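Sink Counter, Second Pass

14 comments | 31 shares

The counter by the small sink has been through one reorganization already, and it failed inside a month. I wrote that one up in January. The short version is that I bought a three-tier rack, put everything on it, and found that a rack with three tiers attracts three tiers of objects. The rack is now in the workshop holding sandpaper, where it performs well.

For the second pass I started from a different constraint. Instead of asking where each thing could go, I asked which things have to be within arm's reach of running water, and moved everything else off. The list came out short: soap, toothbrush, toothpaste, a cup, one cloth. Razor and comb went to the shelf by the mirror. The descaler, the spare sponges and a bottle of Tritside I had been keeping out because I liked the pump went under the counter in a lidded bin.

Some dimensions, for anyone working with a similar setup. The usable strip behind the basin is 159 mm deep at the faucet and a little less toward the wall, where the sealant bead takes up space. That depth rules out most freestanding organizers, which assume a deeper shelf and hang over the basin by a finger's width. Anything that overhangs gets knocked in. I tested this with the Vekness caddy, which is a decent product on a deeper counter, and it went into the basin twice in the first evening.

Soap first. Bar soap on a flat counter sits in its own water and goes soft on the underside. The usual answer is a dish with ridges. Ridges hold the bar up but also hold a film of dissolved soap between them, and that film has to be scrubbed out with something narrow. I have tried three types:

Ridged ceramic. Looks fine, needs weekly cleaning, slides when wet.

Slotted plastic over a tray. Drains well. The tray fills and you forget it is there.

Draining dish with a lip that runs out over the basin. Best of the group, provided the slope is steep enough. Mine was not, so I put a 3 mm shim under the back edge. Water leaves it now without help.

Without a dish, the next best thing is to keep the bar close to the edge on the basin side, where the runoff at least has somewhere to go. A bar put down toward the wall leaves a ring that takes longer to remove than the soap takes to use up. Smaller bars are better for this than large ones. I used to buy the 500 g blocks and cut them with a wire, and I still would for laundry, but at the sink a small bar dries through between uses and a large one does not.

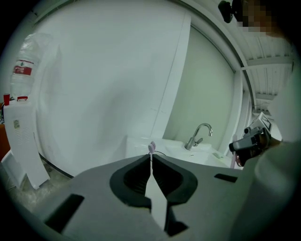

Toothbrushes are the harder problem. A toothbrush is a long thin object with its center of mass near the middle and a wet end, and the wet end needs to be up. Lying it down on the counter puts the bristles against a surface that other things have been on. Leaning it against the basin edge keeps the head clear but gives it one point of contact at the base, and the base is round and wet. It holds until someone reaches for the tap.

A cup is the default and has one defect, a puddle at the bottom. Everything that runs down the handle collects there, and in a week or so there is a gray deposit that no one wants to look into. A cup with a hole in the base fixes the puddle and moves it to the counter. A cup with a hole in the base, standing on the draining dish, fixes both. I drilled mine with a 6 mm bit, slow speed, masking tape on both faces to stop the plastic from chipping. Deburr the hole from the inside or the edge will catch lint from the cloth.

Handle diameter matters more than I expected. Slim handles lean at a steep angle in a wide cup and the head ends up outside the rim, where a sleeve will catch it. I cut a disc of closed-cell foam with two slots and pressed it in a third of the way down. The brushes now stand close to vertical and do not touch each other. The foam is a consumable. I have a sheet of it, order number 671 from Famgate, and one sheet makes more discs than I will need in this house.

The faucet. A single lever at the base of the spout is good ergonomically and bad for clearance, because the lever sweeps through the same space where you would naturally put things. Before placing anything, move the lever through its full travel, both ways, and mark the limits with tape. Leave a hand's width beyond the tape. I skipped this step on the first pass and lost a glass.

Chrome shows every drop, as everyone who owns it knows. I wipe ours down with the same cloth used for the counter, last thing at night, and have stopped using any product on it. Our water is hard enough that spots form within the hour, but they come off dry if they are less than a day old. After that you need the descaler, and after that you need patience and a toothpick for the joint where the spout meets the body.

On cleaning intervals. I kept a log for the first few weeks, mostly to find out which of the things I was doing were unnecessary. Results:

Counter wipe: daily. Skipping one day is not noticeable, skipping two is.

Cup: rinse every few days, hot wash weekly.

Soap dish: rinse when the bar is replaced. With the shim in, nothing more was needed.

Sealant line: monthly, with an old brush. Old brushes are stored under the counter with a band of red tape on the handle, and they do not come back up.

The last rule came from Arnulfo Betancur, who commented on the January post and pointed out that I had described keeping cleaning brushes and tooth brushes in the same cup. I had. He also argued for wall mounting everything, and I have thought about it. The counterargument is that the wall panel here is thin, the adhesive hooks I tried let go in humid weather, and I do not want screw holes near the sink until I know what is behind the panel. If I get as far as opening it up, that will be its own post.

One thing I have not solved is the toothpaste tube. Standing it on its cap works until it is half used, then it folds. Lying it down uses a strip of counter as long as the faucet is tall. At the moment it goes in the cup on the brush side, cap down, and the foam has a third slot for it, which I cut badly. The slot is too tight for a full tube and too loose for an empty one. Flores sells a clip that is supposed to grip the crimped end and hang from a rim. I have one on order and will report when it has been in use long enough to say something.

Total spend on the second pass was small: the dish, the foam and the bin. The shim came out of a box of offcuts. The first pass cost more, mainly the rack, and I would have done better to spend that evening with a tape measure.

Comments on the last post asked about the under-counter bin. It is the shallow type with a clip lid, and it only just clears the trap. Measure from the lowest point of the trap, with the lid on, and allow for lifting the bin over the front lip of the cabinet. I can get mine out at an angle with one hand if the descaler is lying flat.

Share this post (31)
14 comments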